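6 mar. 2018

Voltei do mercado com o folheto da Candik dobrado na carteira. Prometem que a massa-mãe deles, em pó, fica pronta em 8 horas e dá pão "como o da avó". A minha avó fazia broa com fermento de padeiro e nunca se queixou. Comprei na mesma, que sou fraca, e agora tenho duas culturas na bancada: a do pacote e a que a Iraís Trujillo me deu em fevereiro, num frasco de compota.

A da Iraís cheira a iogurte e a maçã passada. A do pacote cheira a pacote. Alimentei as duas com a mesma farinha de centeio e a mesma água da torneira, apesar de a Doina Omerović jurar que o cloro mata tudo. Já ouvi isso tantas vezes que deixei de perguntar quem experimentou.

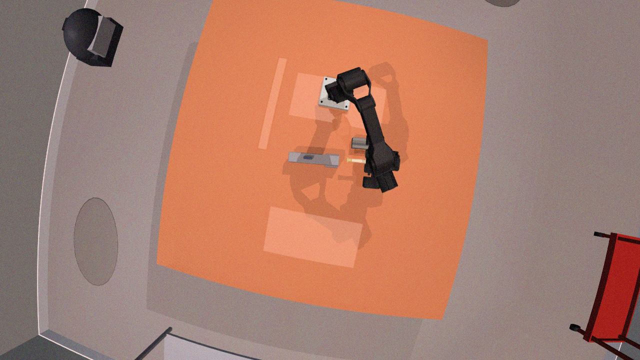 A água da torneira estraga mesmo a massa-mãe?
Na minha cozinha, nunca dei por diferença nenhuma. A cultura da Iraís só conheceu água da torneira e continua a subir até à tampa.

Depois há a questão da temperatura. O livro da Zupan manda manter a massa a 26 graus e vende, três páginas adiante, a caixa que a mantém a 26 graus. Fico sempre desconfiada quando o problema e a solução vêm na mesma encadernação. Pus a massa dentro do forno apagado, com a luz acesa, e fui passar a ferro. Ao fim da tarde tinha crescido bem, um pouco mais de um lado.

O pão de ontem saiu baixo. Usei 265 gramas de água e 200 de massa-mãe e se calhar foi demais, ou a farinha era velha. A Doina diz que foi a lua. Comi duas fatias com manteiga e guardei o resto para açorda. 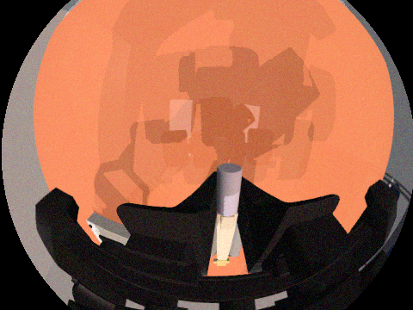 Porque é que o pão fica baixo?
Pode ser água a mais, fermentação curta ou passada do ponto, ou uma cultura ainda fraca. Para saber qual, o melhor é mudar uma coisa de cada vez.

É o que vou fazer amanhã: menos água, tudo o resto igual. Se a do pacote não mexer até à noite, vai para as panquecas. Tenho de devolver o frasco à Iraís e comprar sal grosso.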